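Tidgate Extension Program
Consumer Materials, Unit 6: Packaging and the Household

Purpose of the unit

These notes accompany the sixth lecture and cover the main kinds of household packaging, the work each is expected to do, and the terms used in the written assignment. Students should read them before the seminar and bring a copy.

1. What a package does

A package contains a product, protects it, and carries information. Most packages also sell the product, though that function is treated in Unit 7. A flour sack holds its contents well and protects them poorly against damp. A glass jar resists damp but adds weight, and weight is paid for at every stage of transport. The Koltumeck case, read in January, shows how a firm shipping 3,000 jars a month came to review its choice of closure before it reviewed the jar. 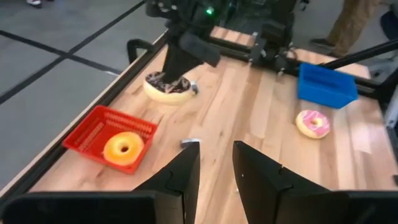 2. Rigid and flexible forms

A rigid package keeps its shape when empty. A flexible one takes its shape from the contents. Bottles, cans, and trays belong to the first group; wrappers, pouches, and bags belong to the second. Squeeze bottles fall between the two and are called semi-rigid in these notes. Their walls give under pressure and then recover, so the user can control the flow by hand.

The closure deserves separate attention. A narrow nozzle limits the amount released and suits glues, sauces, and oils.
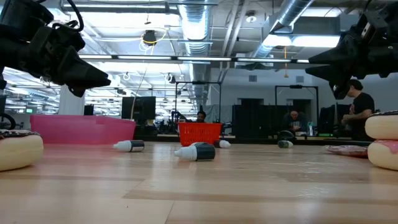
A wide mouth allows a spoon to enter and makes cleaning easier, but it exposes more of the contents to air each time it is opened. Students often describe the body of a container at length and leave out the closure. Marks are given for both.

3. Primary and secondary packaging

The primary package touches the product. The secondary package groups or supports primary packages -- a carton around 28 sachets, for instance. Where a wrapped item is sold in a tray, the wrapper is primary and the tray is secondary, unless the food rests directly on the tray.

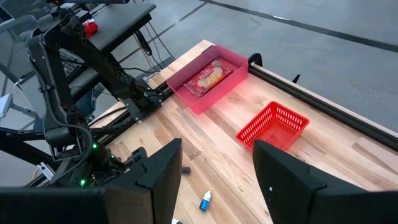 Adjoa Baidoo
Lecturer, Consumer Materials

4. Written assignment

Choose one product kept at home and describe its packaging in no more than 357 words. Name the form, the closure, and each layer. State one change that would reduce material, and explain what protection might be lost. The assignment carries 50 points and is due 4/26/25.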